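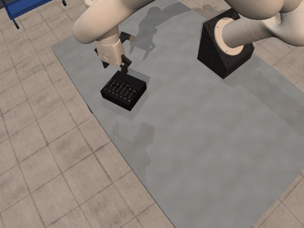
Attachment 1: black box on the gray surface, tiled floor behind

Ticket 770 – Scheduled watering skips the last zone
Product: Jidano garden controller, firmware 19
Category: Irrigation / schedules
Opened: 07/08/2026
Status: Resolved, follow-up open

Original report

Hi all! First off, I love this controller. The tomatoes have never looked better and I've been telling the whole street about it. One problem, though. Zone 6 (the long bed by the fence) doesn't run on the morning schedule. Zones 1 to 5 go through fine, then the app says "Cycle complete" and that's it. If I start zone 6 by hand from the app it opens right away and waters beautifully.

Setup: six zones, Oberholzer valves on all of them, Tralurine rain sensor on the sensor input. Start time is 5:30, each zone set to 14 minutes. It worked all through May.

What I tried before writing:
Rebooted the controller. No change.
Deleted zone 6 and added it again. No change.
Swapped the zone 5 and zone 6 wires at the terminals. Now the fence bed waters and the herb bed doesn't, so the valve and the wire are both good!
Turned off the rain sensor in settings. No change.

Reply from support

Thanks for such a thorough report – the wire swap saved us a whole round of questions. Since the missing slot stays with the number 6 and manual start works, we'd look at the schedule itself. Could you open Settings, then Water Budget, and tell us what the daily limit says? Please also send the log from the Diagnostics page for one morning run.

Customer reply

Daily limit says 500 liters. I don't remember setting that, but I did play with every menu the night I updated, so it could well have been me. Log from this morning:

05:30:00 cycle start
05:30:02 zone 1 open
05:44:02 zone 1 closed
05:44:04 zone 2 open
05:58:04 zone 2 closed
(3 and 4 look the same)
06:26:12 zone 5 open
06:40:12 zone 5 closed
06:40:13 budget reached, remaining zones 1
06:40:13 cycle complete

"Budget reached" looks like a pretty big clue!

Reply from support

That's the one. The controller estimates use from the flow rate saved for each zone, and by the end of zone 5 you are over the limit. Zone 6 is never started. A manual start ignores the budget, which explains why it worked from the app.

Please do the following:
1. Put the zone 5 and 6 wires back where they were.
2. Go to Water Budget and set the daily limit to 770, or switch it off.
3. Tap Save, then wait for the green check mark before leaving the page.
4. Turn the rain sensor back on.
5. Let one scheduled cycle run and check the log.

Customer reply

It works! Raised the limit to 770, put the wires back, and this morning all six zones ran. The log shows zone 6 closing at 06:54:14 and no budget line anywhere. The fence bed got a proper drink and I got to stand out there with my coffee and watch it, which I enjoyed far more than I should admit.

One small wish: could the app say "stopped by water budget" on the home screen? "Cycle complete" sent me digging in the wrong place for days. And a zone name in the log would be lovely – I'd know "fence bed" at a glance.

Reply from support

Great news, and both are good ideas. We've passed them to the app team as a feature request and linked it to this ticket. Marking the watering problem as resolved. The follow-up stays open until the request has been reviewed.

Internal note
Same symptom reported by a reseller, Kukusell, on a four-zone unit. Check the daily limit first. Add "last zone skipped" to the search terms for the Water Budget help page.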